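2023-07-08

Equipment list for the autumn round, second pass. Ikechukwu Adeleke wants one page from us before the September meeting, so I am putting the working here and will copy the short version out later.

Ceiling is 3000 for the whole cell, fingers and spares included. Quotes so far:

Rieger parallel gripper, 1298, coupling plate included. Lead time not given, have asked again.
Estley force sensor, 600. They will hold the price to the end of September.
Sultix finger blanks, set with pads, 314.
Damo: no quote yet. Their rep said the tool changer price is under review. Leave the line open.

That comes to 2212 without the changer, so 788 left. If Damo comes in above that we drop the changer and go on swapping by hand, up to another year. I would not drop the sensor to pay for it. 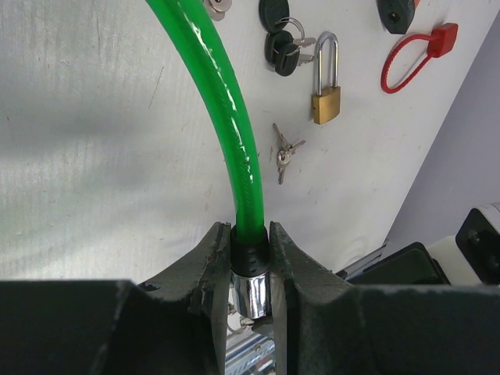 Fingers need their own line in the budget and I want it to recur. Last year we treated them as part of the gripper and then had nothing to pay for replacements out of. The present pair are chipped and scuffed along the top edges, with the scratching carried on down the matte faces, and they are still what we grip the chrome end of the green cable lock with. Smooth round metal between flat hard faces is the case I worry about. Sultix do the blanks plain or with a shallow V cut in. Ask whether a set can be mixed, one of each, at the same price. If not, plain, and we cut the V ourselves.

Lock board stays as the test piece. Cable, padlock, keys and the red plastic seal are different enough to try any new finger on, and it costs us nothing. No need to budget for the moulded test set in the Sultix catalogue.

Sensor: Ikechukwu asked if we could manage on motor current alone. For the padlock, probably. For loose keys on a ring I doubt it, the forces are too small. Will run the keys with current logging only and put the plots in here, then he can decide.

Rieger stroke is slightly shorter than ours. Check against the widest thing we pick up before ordering. Also check the bolt pattern on the coupling plate, the drawing they sent is an old revision.

To do:
Chase Rieger for lead time and new drawing.
Chase Damo.
Ask Sultix about mixed set, and whether pads are sold separately.
Move the cable ties and connectors to consumables, they should not be on this sheet.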